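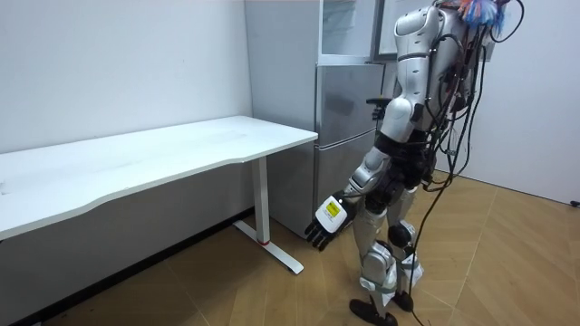 Fridge corner and the long desk, 24 July 2020

Home Notebook Stores Rota Contact

Right, the kitchen end. I've been putting this off for ages and Uzma has finally shamed me into writing something down (she wanted it before the Kollalville lot come over, so blame her for the spelling).

The tall silver fridge stays in the back corner. We did talk about swapping it with the shelving next door, but Orvokki measured the doorway and we'd have 4 mm to play with, so no thank you! Drinks go in the upper section from now on. Samples for Prajapati do NOT go in there, ever, they live in the cold store. I've put a note in the stores book as well.

The white desk along the wall is the bit I'm fond of. It came from the Drundau clear-out and cost us 400 delivered, and I still think that was a bargain. The curved cutout in the front edge is lovely to sit at, though you do lose some depth there, so anything tall wants to go on the wider part to the right. Vandana would like a mat on it. I'm against (crumbs get under mats) but happy to be outvoted.

Marks on the top: a short grey scuff towards the far left and a longer smudge nearer the middle. I'd try a damp cloth and washing-up liquid first, then the Pernell cream if that does nothing. Please don't use the green scourers on the matt finish, I ruined a shelf that way once. 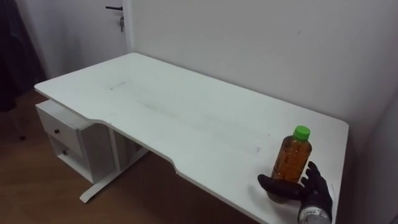 Long desk, with the green-capped bottle on the right-hand part.

Still to do: label for the fridge shelf, ask Sarita about the spare key, order more cloths (the box of 96 is fine, we don't need the big one). Oona has the desk from September.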